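Can a machine tidy a desk drawer yet?

Every September we pick one small chore and ask how far the robots have come with it. Last year was folding dish towels. This year it's pushpins, and I have been looking forward to writing this one for weeks! 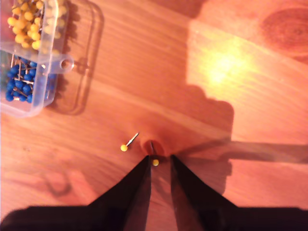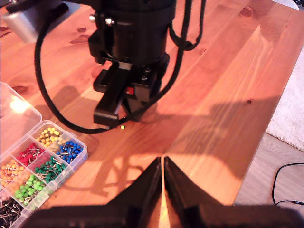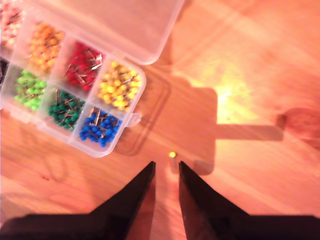
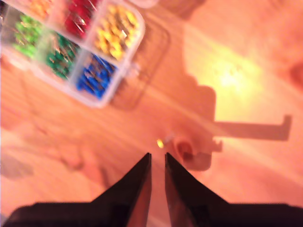
Pushpins sorted by color, and a black two-fingered gripper at the table.

DRAVINE, September

If you run a sewing room, a framing shop or a kitchen junk drawer, you know the job. Things get spilled, and somebody has to put them back where they belong. A person does it while talking on the phone. For a machine it is a wonderfully nasty little problem, and the people at Riedl have made it their favorite test.

Start with the pin itself. It has a round head and a thin metal needle, so it never sits flat the way a block or a coin would. Pinch the head slightly off center and it rolls. Pinch the needle and the whole thing swings. Then there is the table, real wood with knots in it, and a dark round knot can look an awful lot like something worth picking up (I have reached for a few crumbs that were part of my own countertop, so no judgment from me). Sunlight makes it harder again. The arm throws a big shadow over its own work, and clear plastic catches glare just where you would like to see an edge.

Urs Brunner, who looks after the sorting trials at Riedl, told me he likes pins because they punish sloppy work right away. "With a towel you can be off by the width of a thumb and still call it folded," he said. "With a pin you either have it or you don't."

The group's software is called Nustutance, and it learns from people doing the job through the arm, over and over. They have collected 3,000 pickups so far, and Urs would like a lot more. Yellow pins are ahead of the other colors at the moment. Pale ones are the worst, and he thinks the color just gets lost next to the clear plastic.

So, can it do the chore? Partly! One loose pin, lying in the open, with the right compartment waiting: yes, most of the time, and it is a joy to hear about. The catch is the pace. Urs gave me 18 seconds for a good pin, from first move to drop. I tried the same thing at my own kitchen table with a box from the craft store and needed 2. A full spill of 600 pins would keep the arm busy for three hours, and that is if every single one went well. Pins lying across each other are still a mess, and so is anything that has rolled up against the side of the box.

Shop floors may get there before homes do. Dremis, the hardware packer across the river, already has an arm filling trays with wing nuts, but those arrive one by one on a belt, all facing the same way, under steady lamps. Take away the belt and the lamps and you are back at the pin problem. Urs figures the first useful home version will be something that works slowly overnight, when no one cares how long it takes. I would sign up for that tomorrow. My button tin has been waiting since before we moved.

Riedl plans to try mixed spills next, with paper clips thrown in among the pins. Readers who have a small, fiddly chore they would love to see tested can send it in with the usual reply form. Socks have been suggested plenty already, so please dig a little deeper in the drawer.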